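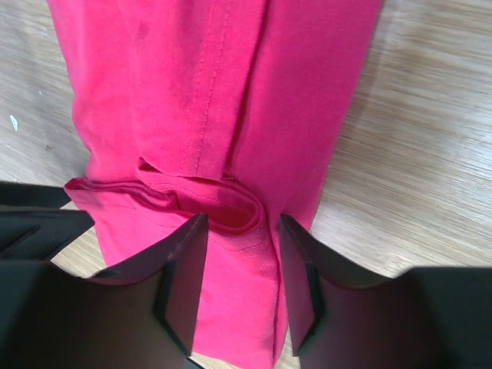
Pink cotton-type cloth on a light wooden tabletop.

Section 4: Fitting the Travton lip spoiler

Okay, this is the part everybody skips ahead to, and I get it! I've put the Lavutora kit on my own sedan and then on my sister's, and the lip is still my favorite piece. Give yourself an afternoon and park somewhere out of the wind.

1. Wash the trunk lid with plain car soap and let it dry all the way. No wax, no quick detailer (I know, I know, it's a habit).

2. Lay the spoiler on the trunk with the tape backing still on. Measure from each end to the edge of the lid and shift it until both sides match.

3. Mark the position with painter's tape. I run one long strip along the front edge and a short one at each corner.

4. Take the spoiler off and wipe the bonding area with the alcohol pads in the bag marked 2583. Let it flash off for 2 minutes.

Note: If your car came with the Okafor badge delete, check for leftover glue. It feels like a tiny ridge under your fingertip, and the tape will not sit flat over it.

5. Peel back a few inches of the red liner at each end and fold the tabs outward so you can still grab them once the spoiler is down.

6. Set the spoiler against your tape marks. Press the ends lightly, check it from behind the car, then pull the liner out slowly from one side to the other. Keep the pull low and flat or it'll snap on you, and then you're digging for it with a toothpick like I was.

7. Press along the whole length with your palm. Go over it twice, and spend extra time on the corners.

Caution: Don't use a heat gun on the painted lip. A hair dryer on low is plenty if the garage is chilly.

8. Leave the car alone overnight. No car wash for a week, and no pressure washer near the edges until you've put about 300 miles on it.

The Lakbridge side skirts use the same tape but a different primer, so don't mix up the pads. Those are in Section 5, and you'll want the front wheels turned all the way out before you start.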